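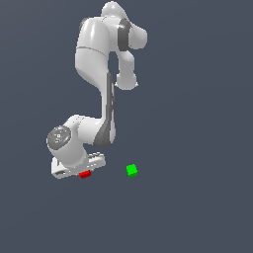
I've been spending my evenings with Winano, the practice package that Draltham brought out in May for people who want to learn to run a robot arm without having a robot arm in the spare room. You get the software, a printed workbook and a year of help by email, and I've been at it long enough now to have opinions! The first proper exercise is a block-moving one, and it's about as stripped back as you could ask for: a big white arm folded over itself, a little red block tucked up by the hand, a green one standing off to the right, and plain dark grey everywhere else. I thought that would bore me within the hour. It didn't. With so little to look at you find yourself watching the wrist and the elbow, and that's where all my mistakes were coming from.

A bit about how it works, as a few of you asked after the last issue. You install it (I did mine on an ordinary desktop, a fairly old one, and it coped well once I'd turned the smoothing off), pick an exercise and then drive the arm with either the keyboard or a game controller. Do get a controller if you can. I started on the keyboard out of stubbornness and spent a whole evening turning the hand the wrong way, muttering. There's a scripting side too, where you write out the moves as short commands and play them back, and that's the part I suspect most of you will want in the end. The workbook leaves it until chapter 7, and I'd say that's too late. Skip ahead and have a play, then come back.

What I like best is that you can swap between views. One shows you the arm from above and a bit to the side, which is good for seeing whether you're about to fold yourself into a knot. The other puts you down by the fingers, looking out past them at whatever you're trying to pick up.
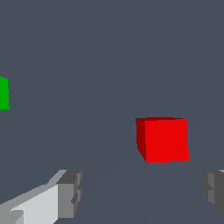
I do nearly all my fine work in that second view now. The trick (and it took me far too long to get this) is to line yourself up while you're still well back, with the fingers wide open, and only then creep forward. If you try to straighten up at the last moment you'll clip the block with a fingertip and have to start again. The reset button is nice and big, I'm glad to say, and I have worn a groove in it.

Now for the grumbles. The blocks don't throw shadows, so judging height is harder than it ought to be, and I'd love a setting for that. The edges look rather jagged as well, on my machine at least. I stopped minding after a day or so, but if you're expecting something pretty you'll be let down. The help pages are thin, and the search box on them seems to find everything except the word you typed. The email help, on the other hand, is lovely. I wrote in on a Sunday night about my saved scripts going missing and had a friendly, useful answer before lunch the next day. (They were in the wrong folder. I had put them there.)

On price, the home version is 1680 Tarkau crowns, and the club version, which lets you put it on as many machines as you like at one address, is 4000. That's a fair bit of money whichever way you look at it. The home one is what I've got, and for a single person learning at their own pace I think it's worth it. For the club I'm less sure. If 2 or more of us would be using it every week then yes, go for the bigger one, but I'd want to see hands up first.

I did have a quick go with the Rashti kit last year for comparison, and that one had many more exercises, with shelves and drawers and all sorts. It also crashed a lot, and I never got to the end of anything. Winano hasn't fallen over once so far, touch wood.

There's a free trial on the Draltham site with the first few exercises unlocked, blocks included, and you don't have to hand over card details to get it. If you'd sooner try mine, I'll have the computer set up at the next meeting, with the controller, so come and find me by the tea things. Bring your own scripts on a stick if you've got any and we'll see what the arm makes of them.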